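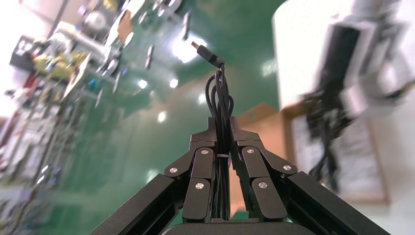
**FOR RELEASE: Flostuvcombe's Lend-a-Cable shelf opens this October**

Hi all, Yeshi Tefera here from the Flostuvcombe neighbourhood library. I've been given the job of telling the papers our news, and I'm thrilled to do it, because I've been nagging people for this shelf for ages!

From the first Saturday in October you'll be able to borrow cords, chargers and adapters from us the same way you'd borrow a novel. Bring your library card, pick what you need and take it home for 12 days. There's no charge, and you can renew once if no one else has put their name down.

We put out a call for spare cords over the winter and you lot turned up with 1327 of them (I had to borrow my sister's garage). Each one was tested by the repair group at Drukley Hall, and 1182 passed. The rest have gone off to be recycled for their copper.

The shelf sits beside the large-print books, sorted by plug shape and colour-coded, so you don't need to know the proper name of anything. If you're stuck, bring your gadget to the desk and we'll find the match together. I've learnt more about printer leads than I ever wanted to.

Prisier, the hardware shop on Araya Street, has paid for the storage tubs and labels, and we're very grateful. They'll also be taking returns at their front counter until 6 pm on weekdays, which is a big help if you work odd hours.

One favour to ask - please wind your cord up gently before you bring it back. A tight knot near the plug is what kills most of them.

Doors open at 10 am on the day. There'll be tea, a sausage sizzle out the front and a table where you can drop off any more spares you find in the bottom drawer.

Reporters are welcome to come early and have a look around. Ring the library desk and ask for Yeshi, or leave a message and I'll call you back after story time.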